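Chapter 2
Comparing Grippers on Thin, Shiny Things

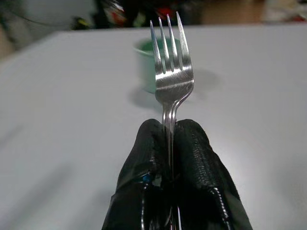 Start with flatware. Most people who set out to compare two grippers reach for a foam block or a tennis ball, get a perfect score from both, and learn nothing. A dinner fork is a better first test. Thin handle, curved neck, nearly all the weight up at the head if you grip it low. Steel that throws light back at the camera. And a clear right answer: upright between the fingers, tines up, or not.

This chapter is about how to run that kind of comparison without fooling yourself. Bring a notebook. Chapter 1 covered mounting and wiring, we wont repeat it.

What you will need to know by the end
How to pick test objects that separate one gripper from another.
How to keep the arm, camera and controller fixed while the fingers change.
How to log a slip, a drop and a bad approach as separate things.
When to stop.

2.1 One change at a time

Sounds obvious. Gets broken constantly. Someone swaps the finger pads and, while the arm is down anyway, moves the wrist camera a little and loads the newer controller settings. Then the score goes up. Which of the three did it? No way to tell, and the old setup is already in a drawer.

In the exercises we compare two finger sets, the Tullwood soft pair and the Trovier ribbed pair, on the same arm with the Draltow controller. Your lab may have others. Fine — the method is the same. Write down the closing force, closing speed and approach height before the first grasp and leave them alone until both sets are done. If one set needs more force to work at all, that is a result. Log it, then run a second comparison at the higher force for both.

2.2 Choosing the objects

Rigid and thin: fork, spoon, butter knife.
Rigid and hollow: a small cup, a jar lid.
Soft: a folded cloth, a sponge.
Awkward: whatever your last project kept dropping.

Keep a second object near the first in at least half the trials. Clutter behind the target changes what the wrist camera sees, and a fork with gaps between the tines lets the background right through. Depth estimates on polished metal can be poor too. So a failed grasp may be a camera problem wearing a gripper's name. See 2.5.

2.3 How many trials

More than you want to do. The Wragg comparison we work through later in the chapter used 4,000 grasps, 2,000 per finger set, and the first few hundred pointed to the wrong winner. Pads wear in. Grip on a new pad is not grip on an old one, so switch sets often instead of running all of one and then all of the other.

For a class project you won't get near that. Do what the schedule allows, report the number, and don't print a percentage with two decimal places on it.

2.4 What counts as a hold

Decide before you start. Ours: the object is lifted clear, stays between the fingers through a slow wrist turn, and ends within the tilt limit set on the log sheet. A fork that swings in the grip but does not fall is a slip. Falls, a drop. Never touched, a bad approach. Three columns, and a fourth for notes becuase something will always come up that fits none of them.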